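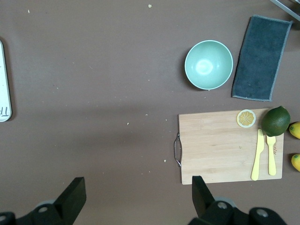

Krümel, Brett, Schüssel und Handtuch: Frühstückszeit bei mir

Wer gern Toast mit Spiegelei isst, kennt das Elend mit den Krümeln. Sie liegen neben dem Brett, auf dem Tablett, und zwei Tage später knirscht es immer noch irgendwo unterm Ellenbogen. Ich habe lange mit dem nassen Lappen dagegen angewischt (ganz schlecht, das gibt nur Matsch und Schlieren!) und mache es inzwischen anders.

Also: erst trocken, dann feucht. Ich nehme ein Frotteetuch, falte es einmal und schiebe die Krümel damit in eine kleine Schüssel, die ich an die Tischkante halte. Das flauschige Gewebe nimmt auch das Feine mit, an dem ein glattes Geschirrtuch einfach vorbeirutscht. Danach das Tuch auf dem Balkon ausschütteln, und bitte vorher schauen, ob unten jemand steht. Fragt nicht.

Das Holzbrett kommt bei mir nie in die Spülmaschine. Heißes Wasser, ein Tropfen Mittel, beide Seiten abwischen und hochkant trocknen lassen. Mein erstes habe ich immer flach auf der Spüle liegen lassen, das hatte nach einem Winter einen Bauch wie ein Schaukelpferd. Das jetzige ist von Sembiring und bekommt alle 6 Wochen ein bisschen Leinöl, das reicht völlig.

Beim Ei bin ich stur: kleine Pfanne, wenig Hitze, Deckel drauf. So stockt das Weiße, und das Gelbe bleibt schön leuchtend. Das Brot röste ich etwas kräftiger als sonst, sonst weicht es unter dem Ei durch, bevor ich überhaupt am Tisch sitze. Und ein vorgewärmter Teller macht wirklich etwas aus, auch wenn meine Familie darüber lacht.

Noch was zu Tabletts: Ich hatte ewig keins, und dann gab es bei Londham eins für 49 Kronen, seitdem will ich nicht mehr ohne. Brot und Teller dürfen darauf krümeln, wie sie wollen, hinterher trägt man alles zusammen zur Spüle. Bei Tabletts mit Aufdruck nehme ich nur die weiche Seite vom Schwamm, die raue hat mir schon mal ein Muster ruiniert. 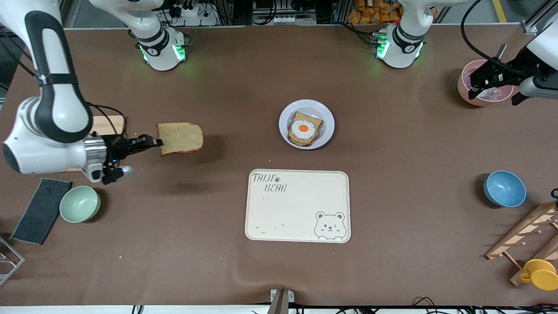

Holger Eklund: Mit dem Frotteetuch klappt es bei mir auf glatten Tischen prima, auf Stoffunterlagen überhaupt nicht, da reibe ich die Krümel nur fester hinein. Ich nehme dafür eine weiche Kleiderbürste und streiche immer in eine Richtung. Und das Tuch ohne Weichspüler waschen, sonst nimmt es nichts mehr auf!

Die Bürste habe ich gleich ausprobiert, Holger, danke! Bei groben Krümeln geht das wunderbar. Bei Eigelb leider nicht, da hilft nur kaltes Wasser und tupfen, und zwar sofort. Mit warmem Wasser setzt es sich erst recht fest.

Kontakt | Impressum | © Nidar Haushaltsseiten | Nach oben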